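Trucos para tener a punto la celda de dos brazos

Me preguntáis mucho por la celda pequeña del taller, la que llamamos Culden, así que hoy toca mantenimiento casero (del que se hace con un trapo y un destornillador, nada más).

Empiezo siempre por los dedos de las pinzas. Los limpio con un paño de microfibra y una gotita de alcohol, sobre todo la cara interior, que coge grasa de los dedos nuestros y luego la cerámica patina que da gusto. Después abro y cierro 200 veces a media velocidad y escucho. Si oigo un clic, aprieto los tornillos en cruz, ¡nunca uno hasta el fondo y luego el otro!

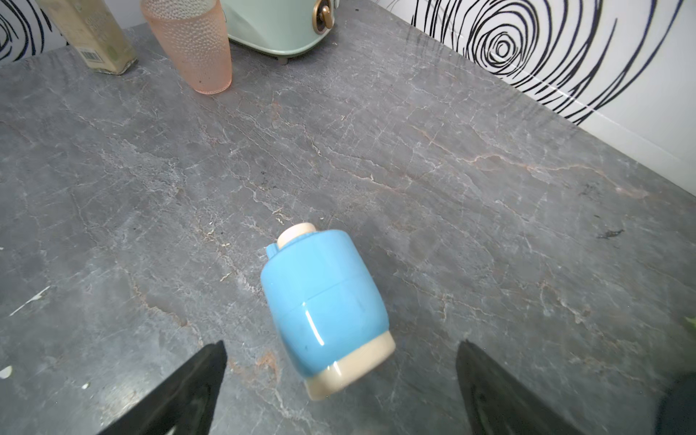
Pinza abierta, con el recipiente azul tumbado entre los dos dedos.

Con el esmalte brillante tengo una manía: bajo un poco la luz antes de calibrar. Los reflejos despistan a la cámara de la muñeca, y Hadiza perdió un miércoles entero por eso – pobre.

Luego, los cables. Los recorro con la mano desde la base hasta la muñeca, con el brazo sin corriente, y miro que en los codos quede holgura. Las bridas, flojitas. Si una marca la funda, la corto y pongo velcro, que además se quita en un segundo.

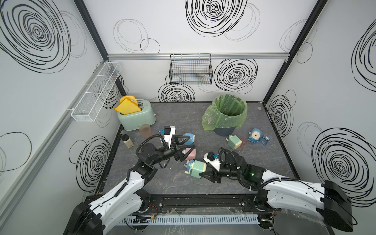 Los dos brazos sobre la mesa, con los cables a lo largo y la canaleta azul claro delante.

A la canaleta le paso un pincel seco, de los de repostería, y va de maravilla. Y a la mesa, jabón neutro bien escurrido, que los productos con cera dejan una película y las piezas se escurren.

Efe lo apunta todo en una libreta, y cada 3000 ciclos repasamos también los tornillos de las bases. La próxima vez os cuento cómo cambio las almohadillas de los dedos, que eso tiene su miga.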